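January 5, 2025
7 shares 5 comments

Progress report to the Ratanaporn Fund: shared meals in Namska and Ernitz

Dear colleagues,

With this report I would like to inform you how the work of Omwood has gone since September. The first part is about the evenings themselves, then come the kitchen, the money and the tableware, and at the end I write what we plan until summer. Where something did not go as we promised in the application, I have tried to say it clearly.

As you know, the purpose of the grant is to bring together people who live in the same streets but do not eat at the same table. In Namska many families have arrived in the last years for the work in the greenhouses. In Ernitz the situation is different. There it is mostly older people who live alone, and the bus to the town stops early in the evening. We proposed one method for both places: a simple cooked meal, every second week, prepared each time by another household with our help.

The evenings in Namska

Namska started on time. We use the hall behind the old dairy, and the rent is the one written in the budget. The first evenings were quiet and I was a little worried. People came with their own family, ate with their own family and went home. After the third evening we changed the tables. Before, we had many small ones, and now we push them into two long rows, so that it is difficult to sit apart. This small change helped more than the posters and the leaflets together.

The cooking list is now full until the spring. At the beginning we had to ask people personally, and several said that their food is too ordinary for guests. Now they ask us. We had lentils with sour cabbage, a fish soup, stuffed vine leaves, noodles with egg and spring onion, and one evening only pancakes, because the delivery of vegetables did not arrive. The pancakes were the most popular meal of the autumn, which was perhaps not fair to the other cooks.

The largest evening in Namska had 100 guests. It was too many for the hall. Some had to eat standing in the corridor, and the noise was hard for those with small babies. From that time we ask people to put their name on a list in the bakery before noon of the same day. We do not send anybody away who is not on the list, but it helps the cook to plan.

The evenings in Ernitz

In Ernitz we started five weeks later than it was planned. The reason was the heating in the school dining room, which the municipality had to repair first. I informed you of this delay in my letter in the autumn. The repair is finished and the room is comfortable now.

The group in Ernitz is much smaller but very faithful. They prefer to eat early and to be home before it is completely dark, so we moved the beginning of the meal to the late afternoon. It means that people who work cannot come, and I see this as the weakest point of our work at the moment. We tried one later evening in addition. Eight guests came, and most of them were the same people as in the afternoon. We will try it again when the days are longer.

A thing which we did not plan, but which I find valuable, is the recipe book. One of the guests began to write down the dishes by hand, with the name of the person who cooked and a few words about where they learned it. Other guests now add to it. We would like to make copies of it, but first we must ask every cook for permission.

The kitchen

The inspection of the kitchen in Namska took place without problems. We were asked to put a second thermometer in the refrigerator and to keep the allergy information in a place where guests can read it before they take food. Both is done. The dishwasher in Namska is old and slow. We can manage with it for this season – but for the next one I would like to discuss with you if a used machine could be bought.

The money

We have spent less than planned on transport and more than planned on food. The price of oil and rice was higher than in our calculation. I ask for your agreement to move the unused amount from transport to food. The total of the budget does not change. All receipts are kept in the office and the table of costs is sent separately.

The position for printing is almost not used. I suggest to keep it for the recipe book.

Tableware

In the application we wrote that we would not use paper plates, and we have kept to this. Nearly all our plates are second-hand, from restaurants that closed or changed their style, and from private cupboards. They do not match, and the guests have got used to it. The children often choose their place by the plate. For storage and transport we decided on strong plastic crates, which are easy to wash and can be carried by one person if they are not too full. 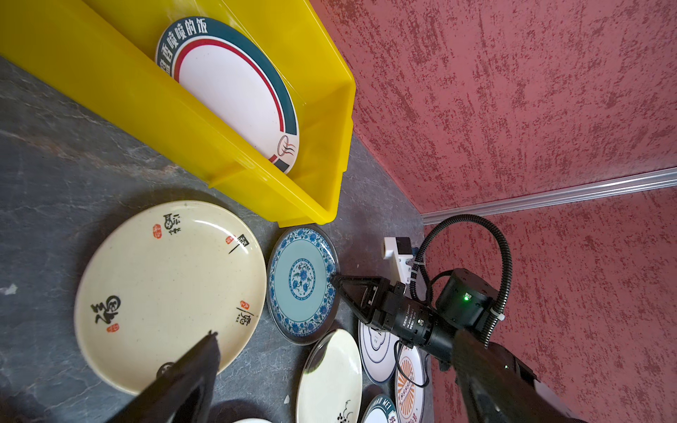
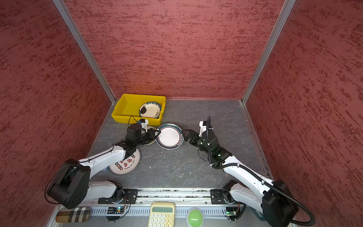

By Magdalini Konstantinidis, project coordinator, Omwood

We still miss deep plates. For soup we borrow bowls from the school in Ernitz and bring them back the next morning, and this costs us a journey each time. A small purchase of soup bowls is possible inside the present budget and I will do it this month if you have no objection.

Plans until summer

In Namska we continue every second week. In Ernitz we continue in the afternoon and repeat the later evening at least two times. We also want to organise one meal for both places together, outdoors if the weather is kind, with a bus from Ernitz. I have asked for prices from two bus companies and wait for the answers.

It would be a pleasure to receive someone from the fund at one of the evenings. Please tell me some days before, so that your name can be on the list in the bakery. You are welcome to cook as well.

The next report will follow after the common meal. For questions about the table of costs you can reach me in the office in the mornings.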